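Load Notice

The Tranurix facility stores dry goods on flow rack. Each lane is pitched toward the pick face and fitted with steel rollers, and a pallet placed at the back will travel to the front under its own weight. Speed is held down by brake rollers. The first pallet in is the first pallet out. This is the entire principle and I was hired to maintain it.

My shift began at 7. On Fri 7 September the warehouse system listed Lane 6 as full and the pick face of Lane 6 as empty. Both readings came from working sensors. I had tested them in May and signed the tag.

The procedure for a hung pallet is simple. Close the lane to the trucks at both ends, lock the entry stop, and go in along the maintenance walkway with a pole. Most hangs are caused by a broken bottom board that has dropped between two rollers. The pallet behind it comes to rest against it, and the next against that, until the lane is a solid row with a gap in front.

I closed the lane and went in.

The first pallet was nine positions back. It carried shrink-wrapped cartons marked Nuton, and its boards were sound. I put a level on the rail and read the correct pitch. I turned the rollers by hand and they turned freely. I leaned on the load with the pole, and it did not move.

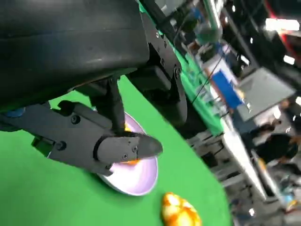
I wrote down the position and checked the load tag. The tag gave a weight of 700 kilograms and an entry date later than that of the pallet behind it. In a flow lane this cannot occur. There is one way in, and a pallet cannot pass another pallet. I read the tag on the second load, then the third. Every one was older than the one in front.

The lane was in reverse order. The newest stock was at the front and the oldest was against the entry stop, where I had just locked it in.

I called the rack supplier, Moltar, from the walkway. The technician asked for the pitch, the roller type and the brake spacing. I gave them. She asked whether the pallets had been loaded from the pick side. I said the pick side had a fixed stop welded to the beam. She asked me to look at the second brake roller from the front and tell her which way it was turning.

I told her the lane was stationary.

She asked me to look anyway.

The roller was turning slowly, toward the back. There was nothing on it. I put my glove against it and felt the drag of the brake, which acts only under load. I counted the turns for a minute and gave her the figure. She typed it in. I could hear the keys.

"That's within tolerance," she said. "Leave it closed until the oldest one is out."

I asked out of which end.

She gave me a ticket number and told me to keep clear of the entry side.

I came down from the walkway and hung the red tag. At the back of the lane the stop was still locked, with the pin through it and my padlock through the pin. The entry position behind it was empty. On the screen Lane 6 now read full, less one, and the dock had printed a receipt for a pallet of Nuton cartons, returned to sender in good condition. There was a line at the bottom for my signature.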